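How to Budget for a Laundry-Loading Robot (Without Forgetting the Washer)

When I started pricing a robot arm for our little test laundry, I made a list with one line on it: robot. Ha! Please learn from me and start with a longer list.

Step 1: Split your budget in two. Put the arm and gripper on one side and everything they'll touch on the other. Our arm quote from Kismont was nearly 3,000 dollars, and I happily spent a week thinking we were done.

Step 2: Price the machine it has to load. I'd go with a front loader, used if you can find one (ours was 893 with delivery). Measure the door opening before you pay, then check that your gripper fits through it with a shirt in its fingers. My first pick, a Corkeva, was too wide, and swapping it cost us 283 in return fees.

Step 3: Plan where the base goes. Open the washer door all the way and mark its swing on the floor with tape. You want the arm to reach the back of the drum without leaning on the rubber gasket. Shabnam Talpur, who does our purchasing, now asks for a floor sketch before she'll sign anything, and I can't blame her.

Step 4: Buy test laundry! Get a mix of sizes and include some dark pieces, which are a good workout for your camera settings in a dim drum. We set aside one Thursday for loading trials before ordering any spares.

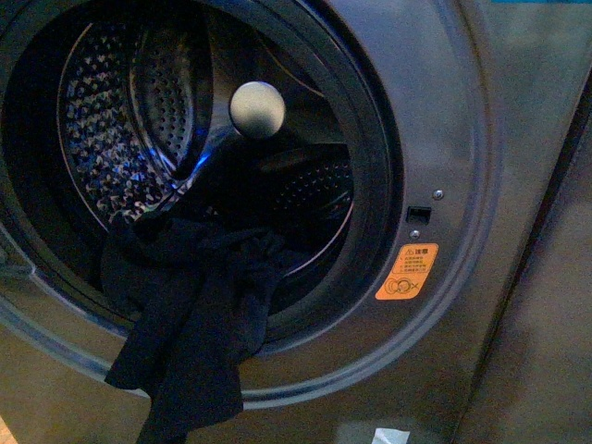
Dark cloth over the lip of the drum, half in and half out.

Count a hanging piece like that as unfinished in your trials, and leave money for fixing it. Softer fingertips are cheap, so try those first. A second camera costs more, and I'd hold off until you've done a full week of loads.

Step 5: Keep a reserve. Ours is 2,000, and I've already got my eye on a wrist mount from Sondus.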